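# Replacing a Phone After Four Years: Notes on the Change to the Pritell 6

In August the author of this blog retired a handset that had been in daily use for four years and replaced it with a Pritell 6, purchased without a contract from Petkov, a regional retailer of phones and accessories. Several readers wrote to ask how the choice was made and whether the new device has met expectations. The following account addresses those questions in the order in which they were most often raised.

## Reasons for the Replacement

The previous phone, a Daka, had not failed. Its screen was intact and its speaker remained clear. Two matters made further use impractical. The battery no longer lasted through an ordinary working day, and the manufacturer had ended security updates for the model in the spring.

A battery replacement was considered. Petkov quoted a reasonable price for the work, and the phone would have been returned the same afternoon. The lack of security updates could not be repaired in this manner, however, and the phone is used for banking. The decision to replace the device was made on that basis.

## Requirements

A short list of requirements was drawn up before any store was visited. This practice is recommended to all readers, as it shortens conversations at the counter considerably.

- A price below $400, including tax
- A headphone jack
- Storage of at least 200 gigabytes, or a slot for a memory card
- Security updates promised for several years from the date of sale
- A body that can be held and operated with one hand

The camera was not a deciding factor. Photographs on this site are taken for the most part with a separate camera, and the phone is used chiefly for receipts, parking locations and the occasional notice on a wall.

The headphone jack removed most candidates from the list at once. Of those remaining, several were too wide for comfortable use with one hand, and one was available only through a carrier. The Pritell 6 met every requirement except the last, which it meets in part. The upper corners of the screen cannot be reached by the thumb without shifting the grip.

## The Purchase

The purchase itself was completed in less than half an hour. The staff at Petkov permitted the phone to be handled outside its display cradle, which made it possible to judge the weight properly. A warranty of 12 months was included. An extended plan was offered and declined.

The box contained the phone, a cable, a small tool for the card tray and a printed guide. No charger was supplied. The charger from the older phone works with the new one, although it charges more slowly than the newer type sold separately. As charging takes place overnight, the difference has had no practical effect.

## Transfer of Data

The transfer was carried out by cable between the two handsets. Contacts, messages, photographs and calendar entries arrived complete. Three items required further attention:

1. The banking application had to be registered again, and the bank sent its confirmation code by mail. This left several days in which both phones had to be carried.
2. Voicemail greetings did not transfer and were recorded again.
3. Alarms arrived, but each was switched off. The fault was noticed at 7:40 on the first morning -- somewhat later than would have been preferred.

Readers who depend on an authenticator application are advised to export its entries before beginning. The old phone should not be erased until each account has been opened successfully on the new one.

## Daily Use

The battery has been satisfactory. With moderate use, including an hour of podcasts and a small number of calls, the phone reaches the evening with a comfortable reserve. On days of travel, when maps are open for long periods, it is connected to a power bank in the afternoon as a precaution.

Call quality is good indoors and acceptable on the street. The loudspeaker is inferior to that of the Daka. Speech is clear enough, but music sounds thin, and at the highest volume the back of the phone vibrates against the palm. The headphone jack performs as expected and is used daily.

The fingerprint reader is placed on the side and responds quickly. It does not respond well after dishes have been washed, and on those occasions the code must be entered. The vibration motor is weak, and several calls have been missed while the phone was in a coat pocket. A setting for stronger vibration exists under the accessibility menu, where it was found only after some weeks.

The software includes a number of applications that cannot be removed, among them a shopping service and two games. They can be disabled, and this was done on the first evening.

## The Case

A case from Flodent was bought together with the phone. It is plain and fits closely, and the raised edge keeps the screen clear of the table when the phone is laid face down. The cutout for the headphone jack is narrow, and one older pair of headphones with a thick plug cannot be connected while the case is on. A thinner extension cord has resolved the matter.

The screen protector sold under the same name was less successful. It began to lift at one corner within a month and was removed. It has not been replaced, and the glass remains free of scratches to date.

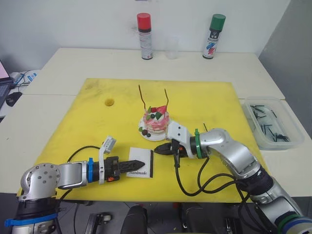 ## Disposal of the Old Phone

Petkov offered a trade-in credit so small that it was not accepted. The Daka has been erased, and its memory card has been moved to the new phone. It now serves as a music player in the kitchen, where it remains connected to its charger and the age of the battery is of little importance. It does not hold any account information.

## Questions Received

*Is the Pritell 6 suitable for an older relative?* It may be. The simplified home screen is well arranged, and text can be made very large. The side buttons are placed close together, however, and the volume is often changed by mistake when the intention is to lock the screen.

*Does it support two numbers?* Yes, although the second card occupies the space intended for the memory card. Both cannot be used at the same time.

*Would the larger model have been preferable?* The larger model was examined in the store. It has a brighter screen and the same processor, and it lacks the headphone jack.

Questions regarding the camera will be held for a later entry, after the phone has been carried on a trip of some length. Comments on this entry remain open.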